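Vanum panel painting

From the reference section, Painting and Decorative Arts

Vanum panel painting is a regional tradition of painting in tempera on prepared wood, named after the river town of Vanum, where most of the surviving works were made or kept. The panels were produced for chapels, guild rooms and private houses. They are small by the standards of altar painting, and the majority show single figures, pairs of figures or short rows of saints set against a flat coloured ground. Gold leaf is rare. The tradition is distinguished by its thin ground layers, its limited range of pigments and its habit of leaving part of the wood unpainted.

Contents
1 Name
2 History
3 Supports
4 Ground and paint
5 Subjects
6 The Doruvik group
7 Conservation
8 Collections
9 See also

Name

The term was first applied by dealers and at first covered any unsigned panel from the lower valley. Kanyarat Rojanasak restricted it to works with a single-layer ground and an unpainted margin, and this narrower sense is now usual. Older sale catalogues use "Vanum school" or "valley school". Neither name implies a formal school, and no record of a common workshop has been found.

History

The earliest panels are plain in design and follow patterns known from wall painting in the same district. Figures face forward, drapery is drawn in parallel folds, and inscriptions run along the lower edge. A second phase shows contact with painters from the coast. Faces are turned to three-quarter view, and buildings or low hills appear behind the figures.

Commissions came chiefly from the river trades. Guild accounts from Iltuvitz, the next town upstream, list payments for panels, for the carting of timber and for size made from hide. The accounts name carpenters more often than painters, and in several entries the carpenter received the larger sum. One contract sets the price of a finished panel at 60 silver pieces, with the wood to be supplied by the client.

Production declined once painting on canvas became common in the valley. Some late panels are reused furniture parts or shutters, planed on one side and painted without a ground. These are generally treated as a separate category, although Chalerm Inthanon includes them in his survey on the basis of their pigments.

Supports

Panels were made from local softwood or, less often, from lime. Boards were cut with the grain upright and joined edge to edge with glue. Panels made from 2 boards are the most frequent type. Dowels occur in the larger pieces. Battens across the back were fixed with wooden pegs, a method that allowed some movement of the boards with changes in humidity.

The front face was planed and scraped. The outer margin was often worked into one or more shallow steps, with the innermost step forming the border of the painted field. In framed examples the frame and panel were cut from the same piece. In unframed examples the stepped edge takes the place of a frame and was finished with oil or wax. Corners may be square or rounded. Rounded corners are more common in panels intended to be carried in processions.

The direction of the grain has been used as evidence of origin. Panels with upright grain are associated with Vanum itself, and those with level grain with Iltuvitz. The rule has exceptions, and Inthanon considers it unreliable for panels under 50 centimetres in height.

Ground and paint

The ground is a single coat of chalk bound in hide glue. It is thin enough for the grain to show through as faint ridges under side lighting. No cloth layer is present between wood and ground, except over repaired joints and knots.

Underdrawing was done with a brush in diluted black. Changes between drawing and painting are few, and the use of pricked patterns is likely in the repeated figures. The binding medium is egg yolk. Pigments identified by sampling include red and yellow earths, green earth, lead white, bone black and a copper blue. Vermilion occurs only in small areas, usually lips and the linings of robes. The paint was applied in short hatched strokes over flat middle tones. Varnish is original in very few cases.

Subjects

Saints connected with rivers, bridges and boats are the largest group. Donor figures are shown at a reduced scale and kneel to the left. Scenes with several episodes are uncommon before the second phase. A small number of non-religious panels is known, including coats of arms, calendars and a series of the months from the guild room at Iltuvitz. Only April and two winter months survive from that series.

The Doruvik group

The Doruvik group is a set of panels attributed to one painter or a pair of painters working together. It takes its name from the chapel at Doruvik, where the central work was found behind later panelling. The hands of the figures have long, straight fingers, eyelids are marked with a single dark line, and the unpainted margin is wider than in other works.

Rojanasak divides the group into an early and a late part according to the treatment of hair. Inthanon accepts the attribution of the chapel panels but assigns the remaining works to followers. The disagreement has not been settled by technical study, as the materials are the same throughout.

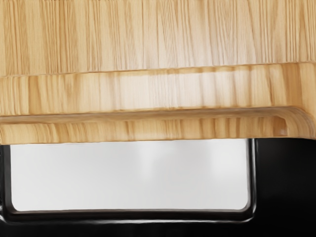 Pale wood with fine grain and a stepped edge. Computer rendering.

Conservation

The most frequent forms of damage are open joints, flaking along the grain and loss of paint at the lower edge. The thin ground offers little protection against movement of the wood. Many panels were planed down at the back and fitted with rigid cradles, which led to new splits. Current practice is to remove such cradles where this can be done safely and to store the panels at steady humidity.

Unpainted margins were often toned or gilded by later owners. Removal of these additions is disputed. The workshop at Kamolrat leaves them in place unless they overlap original paint.

Collections

The largest holding is in the town museum at Vanum, which keeps 150 panels and fragments. The cathedral treasury at Kamolrat holds the main works of the Doruvik group. Smaller numbers are in private hands.

See also

Egg tempera
Hide glue
Iltuvitz guild accounts
Processional panels

This page was last edited on August 13, 2026.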